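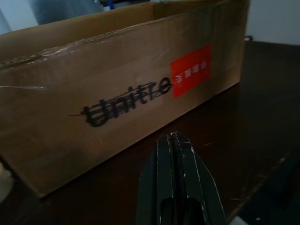
2 min read

The Altlow project was carried out by second-year students of the Skanditz technical program as their required group assignment in applied robotics. Its aim was to have a two-finger gripper place small parts into a container without operator input. The container selected for the trials was an open cardboard shipping box on a dark wooden tabletop. Cardboard was preferred to a rigid plastic bin, as its crumpled upper edge and glossy packing tape present the conditions under which the group's edge detection had performed poorly in February.

The training set consisted of 2000 labeled views. Testing was divided into two stages of 40 attempts each, the first under full room lighting and the second under reduced lighting. In the first stage the arm released the part inside the container on 30 attempts. Results in the second stage were lower, and most failures occurred when the tape was taken for the rim of the box — a fault also noted in the earlier Grultdale report.

The group recommends that the detection threshold be set separately for each lighting level. Replacement finger pads have been requested from the Kostiuk workshop and will be fitted before the next round of trials.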